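Avska Design Biennial

The Avska Design Biennial is a design conference and exhibition held every second year in the port town of Avska. It covers product design, furniture, graphic design and the planning of public spaces. The event is run by the Haugland Foundation, a private body that also owns the main venue, a former rope works on the north side of the harbor.

History

The biennial grew out of a trade fair for furniture makers in the district. The fair was aimed at buyers and had no talks or open submissions. When attendance fell, the foundation hired the exhibition designer Randi Nygård to draw up a new plan. Her proposal kept the selling floor but cut it to a single hall, and gave the rest of the building to lectures and invited displays. The first edition under the present name received 94 submissions, of which 13 were chosen.

Nygård stayed on as program director for the first two editions. She later returned as head of the jury.

Program

Each edition lasts five days and opens on a Tuesday. Mornings are given over to talks, and afternoons to workshops and studio visits. The selling floor is open throughout. Every edition has a theme, set a year ahead by the program director. Past themes have included repair, shared tools, and the table.
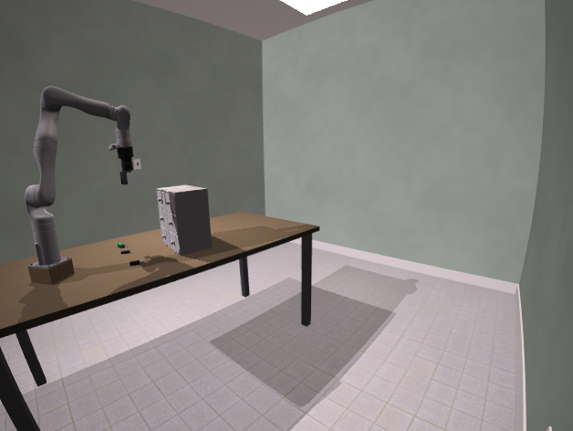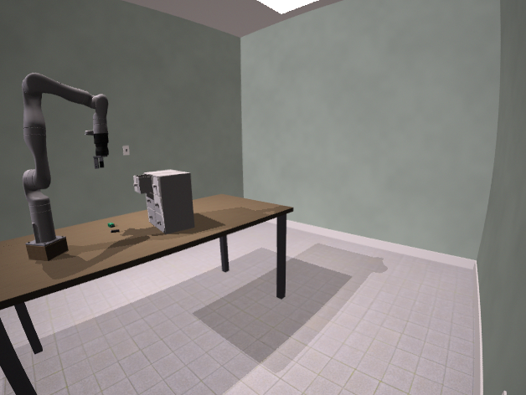
Gray robot arm at the left end of a long table, computer rendering

Submissions are open to individuals, studios and schools. Entries are judged without names in the first round. In the second round, applicants present their work to the jury in person or by video. Projects that have already been shown at another major fair are not accepted – a rule that has been criticized by smaller studios, which often depend on showing the same work several times.

Wisero Prize

The Wisero Prize is given to one project in each edition. It consists of a sum of money and a place in the permanent collection at Zakosthorpe, where the foundation keeps its archive. The jury may choose not to award it, and did so at the second edition.

Venue

The rope works is a long, narrow brick building divided into four halls. The largest is used for exhibitions and the smallest for workshops. Lectures were first held in the second hall, but poor acoustics led to a move to the town library, where they have remained. Between editions the building is rented out for concerts and markets.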